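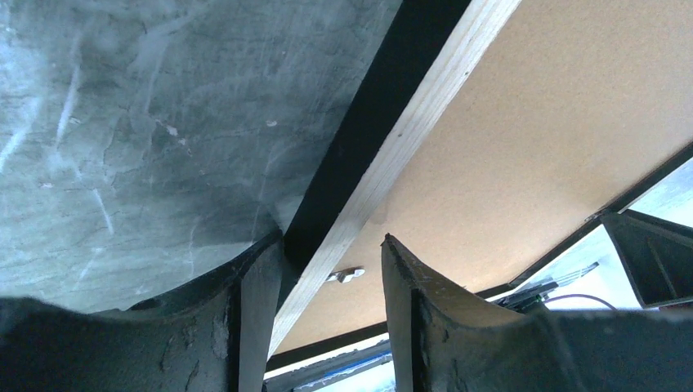
Re: Pluliner keeps losing contacts after update

Hello all,

Ama Korletey wrote:
> Since the June update my phone shows only 129 contacts, before
> it was more than 400. The ones saved on the SIM are there, the
> others are gone. I did reinstall Pluliner two times already.
> Does somebody know if they are deleted or only hidden?

Dear Ama,

I had the same trouble with my Devlow phone last month, and in my case the contacts were only hidden. Please do not reinstall one more time before you have checked the following.

Open Pluliner, go to Settings, then Accounts, and look at which account is marked as "default". After the update mine was changed to "Device only" without any question to me. I put it back to the online account, closed the application completely and waited 15 minutes. Then the names started to come back, first without the pictures. The pictures came later in the evening, when the phone was on the charger.

If your online account is not in the list at all, you must add it again with your password. When the phone asks "Merge or replace", please choose Merge. Kumarasinghe wrote on this list in the spring that he chose Replace and he had to type everything again from paper.

I have also one question to the others. After the repair I have 11 contacts which appear double, all of them with a foreign number. Jatero has a tool for removing doubles, but I do not like to give it access to my messages, and it asks for this at the first start. Is there a way to refuse and still use it?

Ama, please write which version you have, it is at the bottom of the Settings page.

With kind regards,
Henrik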